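**FOR IMMEDIATE RELEASE**
December 13, 2018

# Korano is opening a second shop, and this one lets you rent the good stuff

Hi, I'm Vesna Vlachou. I started Korano out of my spare bedroom, I still answer most of the emails, and I was told a press release should be written in the third person by somebody who sounds like a bank. I tried that. It took me a whole evening and it read like a parking ticket, so you're getting me instead.

The news first, for those of you with deadlines: Korano, the secondhand and vintage jewelry shop on Mill Street in Rutton, is opening a second location in January, two doors down from the post office. The new place will be called Korano Lending, and it does one thing. You come in, you pick out a necklace or a pair of earrings or a big ridiculous brooch, you take it home for up to 12 days, you wear it to your wedding or your cousin's wedding or your job interview, and then you bring it back. We're opening with 129 pieces in the case, and every one of them comes from our own stock.

If that's all you need, thank you for reading and the contact details are at the bottom. For everybody else, I'd like to tell you how we got here.

## How it started

I never planned on a lending shop. I planned on selling old jewelry, which I've done for years now and which I love. But the same conversation kept happening at the counter. Someone would try on a piece, light up completely, look at the tag, and put it back. Then they'd say some version of "I'd only wear it once anyway." I must have heard that sentence every week! And I'd wrap up a little pair of studs for them (nothing wrong with studs) and the big gorgeous thing would go back in the case and sit there another year.

Two springs ago a young woman came in before her graduation party and fell hard for a long string of beads that I had been trying to sell forever. I let her borrow it. I wrote her phone number on the back of a receipt, and she brought it back the next week wrapped in tissue paper with a box of lemon cookies. Then her sister came in. Then her sister's roommate came in, and by the end of the summer I had a notebook.

The notebook was a disaster, by the way. I had names with no dates, dates with no names, and one page that just says "blue one, Thursday person." Driss Amrani, who keeps our books and has the patience of a saint, looked through it last winter and asked me very gently whether we might want a system.

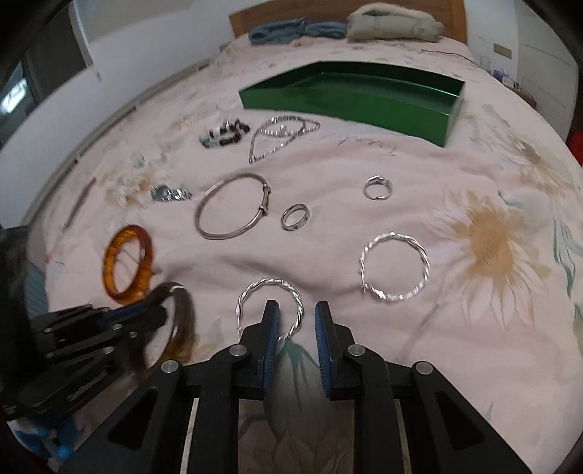

So we got a system! Driss set us up with Flondix, a booking calendar, and now each piece has its own number, its own page and its own little history. You can see what's free on the date you want, reserve it from home, and get a reminder the evening before it's due back. I fought it for a month. I like paper. But I've come around, mostly because I no longer wake up at night wondering where the garnet ring is.

## How borrowing will work

You'll need a photo ID and a card for the deposit. We don't charge the deposit unless a piece doesn't come back or comes back in a state we can't fix. Small things happen, clasps give out, threads snap, and we know that. Old jewelry has been through a lot already. If something breaks, put all the bits in the pouch and bring them in, and please don't try glue. I'm begging you on the glue.

Everything goes out in a padded pouch with a card that tells you what we know about it. Sometimes that's plenty, like the maker and the decade and the town it came from. Sometimes the card just says "estate sale, very pretty, no idea." I'd sooner admit that than make something up.

You can borrow up to three pieces at a time. If you fall in love and can't bear to give it back, the rental fee comes off the purchase price. We've tested this with our regulars and I'm sorry to say that I'm the one who loses out, as I get attached too.

## The people doing the work

Mateja Stojanović does all of our repairs and has for a long time. Some of you know the Stojanović workshop behind the old bakery, where Mateja's father fixed watches for half the town. Mateja has gone over every single piece in the lending collection, which meant new thread, new clasps, tightened settings, and a fair amount of muttering about whoever had been in there before with pliers.

"I like that these will be worn," Mateja told me when I asked for something to put in this release. "Jewelry in a drawer gets tired. The strings go, the silver goes dark. People think they're saving it and they're really letting it go to pieces slowly. Also, write down that they should take the rings off before they do dishes."

Written down!

Lejla Jurić will run the lending shop day to day. Lejla has worked weekends with me since she was in school, and she has a gift for this that I simply don't have. I'll hand someone what I would wear. Lejla asks what the dress looks like, what the neckline is, whether they talk with their hands, whether there will be a baby on their lap at any point, and then she goes and gets the right thing on the first try. I've watched her do it over and over and I still couldn't tell you how she knows.

"Most people come in apologizing," Lejla says. "They tell me they don't know anything about jewelry. You don't have to know anything. Tell me where you're going and we'll have fun."

## The money part

Because somebody always asks: we did this without a bank loan. The town's small business fund gave us a grant of $4,000, which paid for the cases, the lighting and the front door lock. I put in another $2,000 from the till at Mill Street, and the rest was paint, secondhand furniture and a great deal of help from my family. The counter came out of a closed pharmacy and has tiny drawers all down one side, with the labels still on. Lejla keeps the spare clasps in "Cough."

Rental prices will be on the tags and on the booking page, so you won't have to ask in a whisper. The everyday pieces go out for about what you'd spend on lunch. The fancy end costs more, of course, but I promise it's a fraction of what I'd have to charge to sell it to you.

Students at the community college get a discount all through spring, and if you're borrowing for an interview, the first pair of earrings is free. That was Vesela Dervishi's idea. Vesela teaches the evening job skills class over at the library, and she pointed out that people will spend a week worrying about what to say and then feel underdressed in the waiting room. I thought that was so sensible that I agreed before she'd finished the sentence.

## We'd love your old jewelry too

We're buying for both shops this winter. If you've got a box in the closet from an aunt, bring it by Mill Street and we'll go through it with you and make an offer. Costume pieces are welcome! People assume we only want gold, and then they throw away the most wonderful plastic bangles, and I hear about it afterward and have to go sit down. Tangled is fine. Single earrings are fine too, as Mateja turns them into pins.

We can't take watches (we'd need a second Mateja) and we can't take anything you haven't talked over with your brothers and sisters. Please have that talk first. I've been in the middle of two of those and I don't want a third.

## Come see us

The doors open in January. We're waiting on one last inspection before we can print an exact date, and as soon as we have it, it'll go up in both windows and out to everybody on the mailing list. There will be coffee and Lejla's mother's walnut cake, and you can try on anything in the case, including the tiara. Press are welcome to stop by ahead of time for a look around. Just let me know so I can put a sweater on something other than the ladder.

The Mill Street shop keeps its regular hours through the holidays.

**Press contact:** Vesna Vlachou, owner, Korano, Mill Street, Rutton. Call the shop and ask for me, or leave a message with whoever picks up. Interviews with Mateja Stojanović can be arranged, preferably in the morning and preferably short.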